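Does Wood Really Stay Still? A Doubtful Look at Tables, Doors and Trees
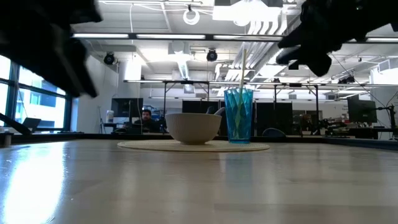 A woven placemat on a pale wooden tabletop.

People say a piece of wood is dead once the tree has been cut down. It can't grow, so it can't change size. Should you believe that? I wouldn't, at least until somebody checks.

Start with a door. Maybe there is one in your home that sticks in the summer and swings easily in the winter. Grown-ups often say the house is "settling." Maybe it is. But a house that settles in July and un-settles in January would be a strange house.

A better answer is water. Wood is made of tiny tubes that once carried water up the tree. The walls of those tubes can still soak up water from the air. When the air is damp, the walls swell. When the air is dry, they shrink. A board gets wider and narrower across the grain, but hardly any longer. That's an odd thing to claim, so test it.

You will need a thin, flat piece of bare wood, a ruler and a pencil. Don't use one with varnish or paint, which slows the water down. Measure across the grain in a dry month and write the number on the back. Put the board in a steamy bathroom for 7 days and measure again. The change may be tiny. If you see no change at all, write that down too. Don't fudge it!

Guilan Yu tried this with a pine board in the town of Sodamside. Her board was 100 millimeters wide in March. After a damp week it was a little wider, but she wasn't sure she had held the ruler in the same place both times. So she did it over, with pencil marks to line the ruler up. Good for her. One measurement doesn't prove much.

What about the creaks you hear at night? You may be told it's "just the wood moving." Sometimes it is. Floors cool down after dark, and boards can rub on nails. It could also be a pipe, or the cat. Before you pick an answer, get up and see where the cat is.

Words to know
Grain: the lines that show which way the tubes in the wood run.
Humidity: how much water is in the air.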